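Sorting Before Washing: A Study of Clothes Left on Beds in Shared Student Housing

Branwen Gronow and Smaranda Dobre
Household Studies project, final report
March 25, 2020

Background

Our project started with a problem we both had in our own rooms at Zendcombe. Clothes that have been worn once and are not ready for the wash end up on the bed. At night they move to a chair or the floor, and the next day they go back on the bed. By the end of the week it is hard to say which ones are clean.

We wanted to find out how often this happens to other students and whether a basket kept near the bed changes anything. The earlier class report on the Trurka building looked at laundry rooms and machine use. It did not look at what happens in the bedroom before the clothes get to the laundry room, so we took that as our subject.

Method

We asked students in the Skumau and Trurka buildings to keep a clothing log. 14 students agreed. Each person wrote down every item they took off, where they put it first, and where it was the next morning. The logs ran for 5 days. We left out socks and underwear, which almost everyone put straight into the wash.

For the first part of the log people did what they normally do. After that we gave each room a plain basket and asked the students to put it on a stool or low table close to the bed. We did not tell them what to put in it. The stool was Smaranda's idea. Her view was that people will not bend down to the floor for a single T-shirt, and we wanted to remove that as an excuse.

We also did our own trial with two items in different colors, one black and one teal, on a made bed with white bedding. The purpose was to agree on words for the log. We had been using "folded," "flat," "bunched" and "hung" differently, and our first practice sheets did not match. After the trial we used "bunched" for anything without a deliberate fold in it, even if part of it was lying flat.

Results

The logs recorded 227 items. The bed was the most common first place, followed by the back of a chair. The floor was third. Very few items were hung up right away, and those were mostly coats and one interview suit.

Almost everything on the bed was bunched. Several students wrote that they did not think of the bed as a place to put things. They thought of it as a place to drop things while they were looking for something else. Dark clothes stayed on the bed longer than light ones in most logs, but many of the students wear mostly dark clothes, so we do not want to make much of this.

After the baskets arrived, fewer items stayed out overnight. The change was clear in the single rooms and weak in the shared ones. In one shared room both students used the same basket, and the log for that room became hard to read because neither of them was sure who had put what in it. We kept the sheets in the totals.

A second result was one we had not planned for. 4 students used the basket for clothes they meant to wear again, and the others used it for dirty clothes. Nobody changed over partway through. The ones who used it for wearing again also reported fewer creases they had to iron out, though they were judging this by eye.

Problems with the study

The group was small and they all knew what we were looking at. Branwen's neighbor said she tidied up more than usual because she did not like writing "floor" on the sheet. We also ran the log in a cold part of the year, when people wear layers. The same log done in September would have fewer sweaters in it and probably fewer items in total.

The budget for baskets came from our course tutor, Dr. Price, and covered one per room only. With two per room we could have compared worn and dirty clothes properly.

Reference pictures

Black and teal items, on the bed or at the basket.

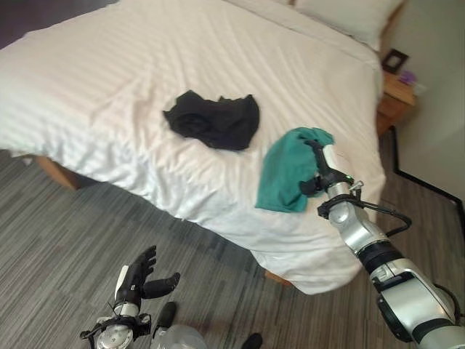
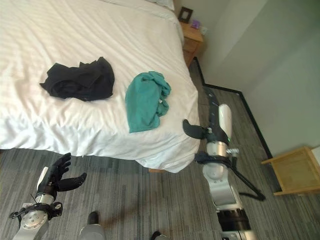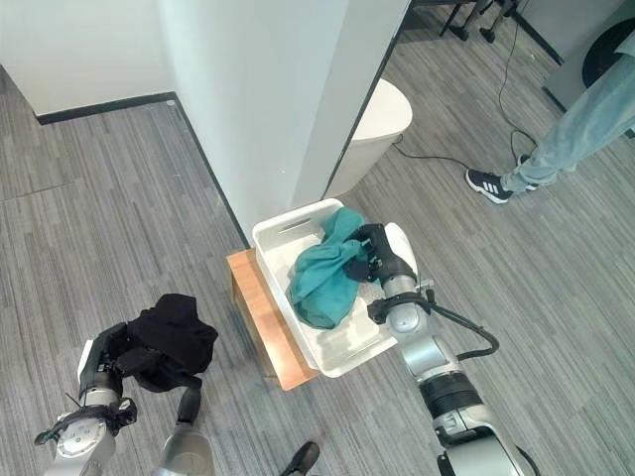
Is one basket enough for a single room?

For most people it is, as long as it holds only one kind of clothing. A student who wants to keep clothes to wear again apart from dirty ones should get a second basket or use a hook on the door for the first kind.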